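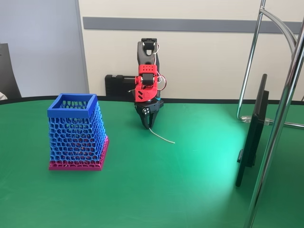 Ticket 194 – Slow file transfers, Dahlgren office, ground floor
Opened: 11/05/2023
Reported by: Tyra Lindholm
Assigned to: Teodor Wallin
Priority: Normal
Status: Closed

Reported fault
Copies to and from the Trellel file server are slow on all ground floor desks. Upstairs is normal. Web browsing seems fine on both floors. Started some time after the furniture move in March, exact day not known.

Entry 1 – T. Wallin
Ran a throughput test from a ground floor desk to the server. Result steady at 94 Mbit/s in both directions. Same test from upstairs gives close to full gigabit. A flat 94 is what you get from a link running at 100, so I am treating this as a link speed fault. No packet loss. Server disks and load checked and ruled out.

Entry 2 – T. Wallin
Logged in to the ground floor switch (Droleck, firmware current). All desk ports are up at 1000 full. Uplink port is up at 100 full. Both ends of the uplink are set to auto. Error counters on the uplink are at zero.

Forced the port off and on. Came back at 100. Set auto off and on again at the upstairs end. Came back at 100.

Entry 3 – T. Lindholm
Confirming the slow copies are still there this morning. A 200 MB drawing file takes almost 20 seconds to open from the share. Can the work on the switch be done after hours if it needs to be unplugged? We have people on calls.
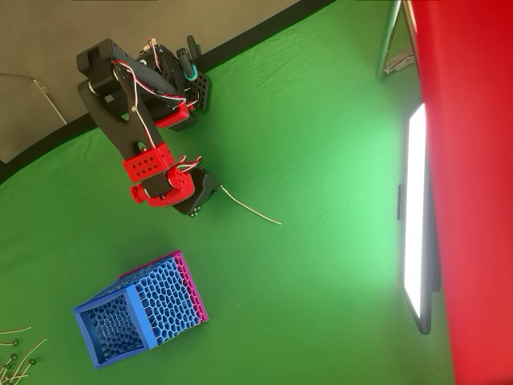
Attachment 2: black arm with red brackets, green backdrop

Entry 4 – T. Wallin
Noted, will do the rest after hours.

Moved the uplink to a spare port at each end, one at a time. Still 100. Swapped the patch lead at the switch end. Still 100. Swapped the patch lead at the upstairs end. Still 100. That leaves the fixed run or the panel.

Entry 5 – T. Wallin
Cable tester on the fixed run shows pair 4/5 open at the ground floor end. The other three pairs pass. Gigabit needs all four, so the switches were dropping to 100.

Took the faceplate off the Denel panel. Blue conductor was out of its slot and the cable had no slack behind it. Trimmed back, re-terminated, pulled a little more cable through and tied it off. Tester now passes all pairs.

Uplink came up at 1000 full without any change to settings. Ran the desk test again – full speed both ways.

Entry 6 – T. Lindholm
Much better. Same drawing opens in a couple of seconds. OK to close.

Entry 7 – T. Wallin
Closed. Old patch leads tested good and returned to the cupboard. Alert added on the Droleck for any uplink speed below 1000. Panel labels on the ground floor do not match the port map; raised separately.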